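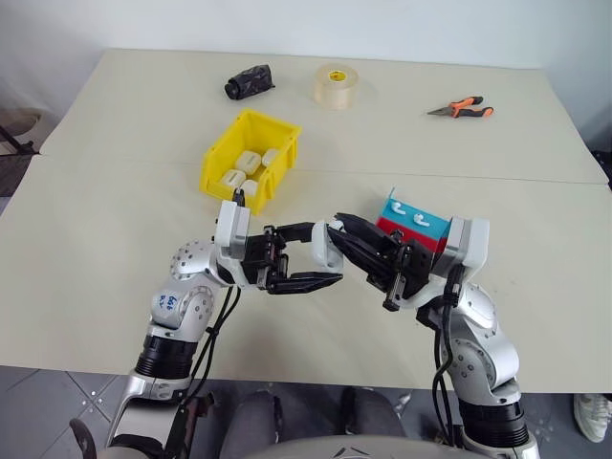 Two robot arms over a beige tabletop, with a yellow bin beyond the wrist of the left one.

The old rail spur in Grolside has not carried a train in decades, and for most of that time the city treated it as somebody else's problem. Weeds came up through the ballast, and people on the east side who wanted to reach the library or the clinic walked the long way, along the shoulder of Colau Avenue.

That is set to change. The city council voted on 20th June to accept a state grant covering most of the cost of turning the spur into a paved path with shade trees and planted drainage beds. Construction is expected to start in August of next year.

The path will be 3 miles long and will run from the Ozoliņš Bridge to the transit center. Plans call for 301 new trees, most of them native oaks and sycamores, and for shallow basins along the north side to catch storm runoff before it reaches the creek.

"The flooding at the underpass is what got us the money," said Rajitha Roy, who manages grants for the city's public works department. "We had applied twice as a bike project. This time we led with the water."

The underpass at Colau Avenue closes several times each winter. Drivers are sent around by way of the bridge, and buses lose their place in the schedule. Under the new design, water from the nearby parking lots will go into the basins first and soak into the ground there.

A traffic study done for the application found that 2962 people live within a short walk of the route. Of those, 1087 live in households without a car.

Dehua Cao is one of them. She rents an apartment near the eastern end and takes two buses to her job at a bakery downtown.

"I can see the transit center from my roof," Cao said. "Getting to it is a different matter. There is no sidewalk after the tire shop."

Some property owners along the spur are less pleased. Tarmo Lukoševičius owns a storage yard that backs onto the right-of-way, and his trucks have used part of it to turn around for years. The city has offered him a new driveway on the south side. He says the grade is too steep for loaded trailers, and the two sides are still talking.

Maintenance is the other open question. The grant pays to plant the trees and water them until they are established, but nothing after that. Council member Ojārs Strazds voted yes but asked that a yearly figure be written into the next budget.

Design work has gone to Fledotik, a landscape firm that laid out the creekside park. Drawings for the western section will be on display in the lobby of city hall, and written comments can be left at the front desk.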